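Subject: Re: [karkik-club] folding task, who's doing what
From: Rodel Tolentino
Date: March 11, 2024

Hi all,

Got a good chunk of the garment set done at home, so that's me up to 317 tries!

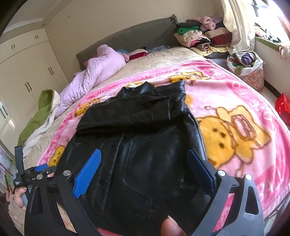
Shiny black stuff is my least favourite so far. I keep losing the edge in the creases, and I'd much rather be doing towels (sorry, whoever has towels).

> Can everyone say which clothes they've picked?
> We need 16 different ones before May.
> Alexiou

I'll take eight, mostly dark ones. Could somebody else do knitwear? Also, are we still sharing the Skornaver folder or has it moved?

Cheers,
Rodel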